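Ticket 755 – Portail fournisseurs Gasico
Objet : factures PDF rejetées à l'import
Priorité : normale
Statut : résolu
Ouvert le 31 mars 2026

Description initiale
Depuis la mise à jour du portail, les factures déposées par Truller et Ramalho sont refusées avec le message « Pièce jointe non conforme ». Celles de Lavmont passent sans problème. Le refus intervient juste après le clic sur Envoyer, et le brouillon est perdu. Même résultat sous deux navigateurs différents.

Premières vérifications
- Compte fournisseur actif, droits de dépôt corrects.
- Cache vidé, session rouverte : pas de changement.
- Nom de fichier sans accent ni espace : pas de changement.
- Facture de janvier, acceptée à l'époque, déposée à nouveau : refusée.

Analyse
Le journal du serveur indique un dépassement de taille. La limite par pièce est passée à 18 Mo avec la mise à jour, sans que l'aide en ligne ait été corrigée. Les factures de Truller et Ramalho contiennent des annexes numérisées à 600 ppp en couleur, ce qui donne des fichiers trop lourds. Lavmont envoie du PDF texte, d'où l'absence de blocage.

Contournement
Enregistrer les annexes à 100 ppp en niveaux de gris, puis les joindre dans un fichier séparé. Vérifier que le numéro de commande reste lisible. Ne pas compresser en ZIP, le format est refusé par le portail.

Test avec une annexe réduite selon la même méthode : dépôt accepté.

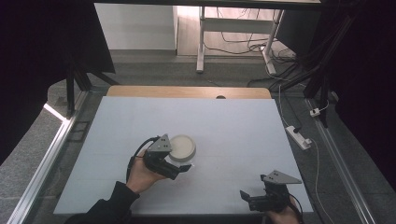 Chez Ramalho, la réduction fonctionne, mais le brouillon disparaît toujours quand un dépôt échoue, et il faut ressaisir toutes les lignes. Est-ce prévu de le corriger ?

Réponse du support
Oui, l'anomalie du brouillon est reproduite et suivie à part. En attendant, passer par Enregistrer avant Envoyer : les lignes sont alors conservées.

Clôture
Message d'erreur modifié, il affiche maintenant la taille maximale. Page d'aide corrigée. Truller a redéposé ses factures en attente, toutes acceptées.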